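Home Shop Tables Finishes Care Journal Contact

The Bilia Table, Wavy Edge

I'll start with the question I get most, which is whether the edge is comfortable to sit at. Yes! I was worried about it too when I drew the first one, because a curvy table looks lovely from across a room and can be a pain in the ribs when you're trying to eat soup. So the curves on the Bilia are long and shallow. You pull up a chair wherever you like and your forearms find a place to rest. My sister does her crossword at the one in our kitchen and has claimed a particular dip as hers (I've stopped arguing).

The top is solid oak, picked pale, and I join it from long boards so the grain runs the whole length. I buy from a small yard in Starkdale where they let me turn over the stack and be fussy for a whole morning. What I'm after is quiet, even grain with a bit of honey in it, and I'll happily leave the dramatic knotty stuff for people who make bars. If you want knots, write to me and I'll find you knots, but the standard Bilia is a calm table.

Edges are cut with a template and then finished by hand with a spokeshave, which takes forever and is my favorite part of the job. I put a soft round on the top and a bigger one underneath, where your fingers go when you scoot your chair in. Small kids run their hands along it, and so do grown men in suits, as I found out at the Wekwood home fair in December!

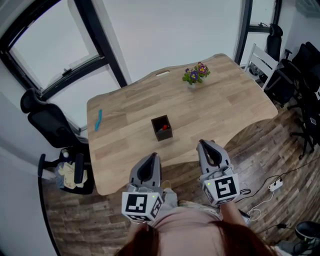 Then there's the finish. I use a hardwax oil, two coats, buffed in between, and it's matte enough that you don't get that glare under a ceiling lamp. It feels like wood when you touch it. The trade-off is that it wants a little looking after. Wipe up red wine and coffee when you see them, use a trivet for anything straight off the stove, and give the top a fresh thin coat once a year. I send a small tin with every table, plus a cloth, and a sheet of instructions that I rewrote last winter after a customer pointed out that I'd left out how long to let it dry. (Overnight. Leave it overnight and keep the cat out.)

You can also have it in a clear lacquer if you'd like to think about it less. Lacquer is tougher day to day, but when it does get scratched you can't just rub a bit of oil in and carry on, you're looking at sanding the whole top. I'm an oil person, as you can tell, but I've made plenty in lacquer for families with three kids and no patience for tins.

The legs come off with one hex key, which is taped to the underside so you'll never lose it. I copied that idea from Teemu Räsänen, who taught me most of what I know about chairs and who tapes a key to everything he makes. The frame is set well in from the edge, so nobody gets stuck straddling a leg at Thanksgiving. There are felt pads on the feet already, and a spare set in the envelope.

Please measure your doorways! The top travels as one piece and it doesn't fold or bend, however nicely you ask it. I once spent an afternoon on a landing with a customer and her two brothers, trying to get one around a corner, and in the end it went back down the stairs and in through the balcony. If you're in an apartment, send me a quick sketch of the route from the street to the room and I'll tell you what I think.

Delivery is done by Dervishi, a father and daughter with a very clean van. They'll carry the table in, put the legs on, and take all the packing away with them. Anywhere in the Starkdale area is included in the price. Farther out, I'll quote you before you commit to anything.

Price for the standard size in oil is $1,861, lacquer is $117 more. I take a deposit of $700 when you order and the rest when the table's ready to leave the shop. Custom lengths are fine, and so are matching benches, which start at $303 each and have the same wavy front edge so they tuck in nicely. I can't do a glass insert, before you ask, and I don't do black stain anymore because I never got it looking the way I wanted.

If you'd like to see the oak first, I'll mail you a sample block with oil on one side and lacquer on the other. Put it on your counter, spill something on it, leave it in the window for a while. Oak does warm up in color as it gets older, and a sample that's been sitting in the sun will give you a fair idea of where yours is heading.

Prices checked Mar 7, 2025. Samples are free, and you can keep the block.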